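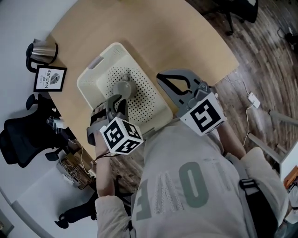 The round grey knob, gripped from the left.

Zoltent makes construction sets for children aged five and up, and its newest, Dusis, promises on the box that a child can build it without help. I've heard that before. I put it to the company's lead designer on a Tuesday morning at the Katside toy fair, with my own half-built set in a carrier bag.

"Without help doesn't mean without effort," she said. My daughter managed 11 steps before shouting for me, I told her. Which one was it? Step 12, the axle. She nodded. "We redrew that page twice."

The set has 55 pieces and costs more than I'd like. She blamed the thicker plastic. I asked whether the pieces fit last year's Yau range, as the website hints. "Most do," she said, and when I pressed her, "the wheels don't."

Zoltent also says 3,368 families tried the set at home. How many finished it? She didn't have that figure with her, but would send it on. I'm still waiting, and the axle is still in the bag.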